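15 December 2018

Up early and at the Stotton room before the heating came on. Remigiusz Dudek had left a note on the door with the list for the day: tumbler and wire basket first, then the folding tasks if there was time. There wasn't.

I did the tumbler all morning, one gripper in each hand. I still reach too fast. Remigiusz played back two of yesterday's recordings and showed me where I jerk at the end, just before the fingers close. He says the robot will copy that along with everything else, so I am to slow down over the last stretch and keep my wrists level so the marker plates stay in view. Fair enough. The straw is a nuisance – I have to come in from the side and keep well below the lid.
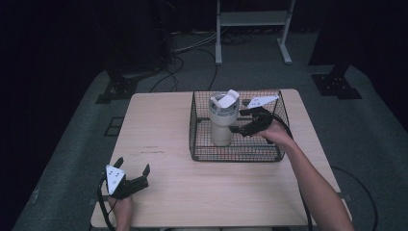

By lunch my right forearm ached. The cables pull a little on every reach and after a few hours I notice it. I asked if we could hang them from above and he wrote it down, which may mean something or may not. Marciniak want 1000 good demonstrations of this by February and he doesn't count the ones where I hesitate. I said people hesitate. He said to do those again.

Five bad ones in a row after lunch, all my fault, so I walked to the corner and back and had a coffee. Better after that. Left hand is still the weak one. It hovers when it has nothing to do and I need to pick a place for it and leave it there.

Stopped at 4. Missed the Stancombe bus and walked home in the rain. Soup, then rang Mum. Tomorrow the same again, and I must take the thicker socks and ask about the December hours.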